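Drunura Newsletter – Building Services Notes
September 28, 2024

Water hardness and the small boiler: what the Kornis readings show

Members who look after shared kitchens and tea points will know that under-sink boilers fail early in hard water areas. The usual advice is to fit a softening cartridge and change it once a year. Readings taken at the Kornis building suggest that a fixed yearly change is a poor fit for most sites, and that the hardness of the supply and the volume drawn should both go into the sum.

The supply at Kornis was tested at the kitchen tap on the first floor and again at the rising main. Both gave 300 milligrams per litre as calcium carbonate, which counts as very hard. There was no useful difference between the two points, so later tests were done at the tap only.

Scale forms when water with dissolved calcium bicarbonate is heated. Carbon dioxide is driven off and calcium carbonate comes out of solution, mostly on the hottest surface it can find. In a small boiler this is the element. A thin coat does little harm to the heating itself, as nearly all the heat still ends up in the water, but the metal under the coat runs hotter than it was made to. Elements tend to split at the bend, where the coat is thickest. Thermostats also suffer: a scaled probe reads late, the water overshoots, and the cut-out trips.

At Kornis the boilers had been on a yearly cartridge change from new. When the covers came off after 18 months, two of the units on the upper floors had loose flakes in the base of the tank and one had a blocked outlet strainer. The ground floor unit, which sees far less use, was almost clean.
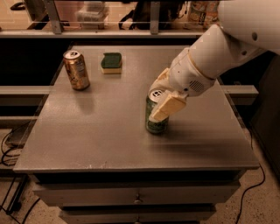

The cartridges in use are of the ion exchange type. Each has a stated capacity, given as litres at a reference hardness. The capacity falls in proportion as hardness rises, so a cartridge rated at a hardness of 150 will treat half the volume at 300. This is printed in the small table on the data sheet and is easy to miss. The head must also be set to the right bypass position. Two of the heads at Kornis had been left on the factory setting, which is meant for softer water and lets too much untreated supply through.

Heidrun Frei, who wrote up the readings for Camenzind, recommends fitting a plain flow meter on the inlet side of each head. The meter should be read monthly and the cartridge changed when the treated volume reaches nine tenths of the corrected capacity. On the busiest floor this brought the change interval down to 4 months. On the ground floor it stayed at a year, the limit being the age of the resin and not its load.

Some points on fitting:

Put an isolating valve on both sides of the meter. A valve on one side only means draining the boiler to swap it.

Flush a new cartridge to waste until the water runs clear, then note the meter reading on the label.

Check the inlet pressure before and after the head. A drop of more than one bar at full flow points to a blocked pre-filter or a kinked hose.

Do not connect a softened supply to the cold drinking tap unless the cartridge maker allows it.

Descaling is still needed, though less often. Citric acid is kinder to seals than the stronger acids, but it works slowly, and in very hard water it can leave a deposit of its own if used too hot. Keep the solution below 60 degrees and rinse 3 times. Units with an aluminium tank should be treated only with the product named in the handbook.

The same method is to be tried at the Kadura site, where the supply is blended and the hardness shifts through the year. A single test will not do there. Samples will be taken monthly until the end of February, and the corrected capacity worked out from the highest figure found – a cautious approach, but one that avoids resetting the heads each time the blend changes.

Members with hardness readings of their own are asked to send them in with the sampling point and the test method stated. Strip tests are accepted but will be listed apart from titration results.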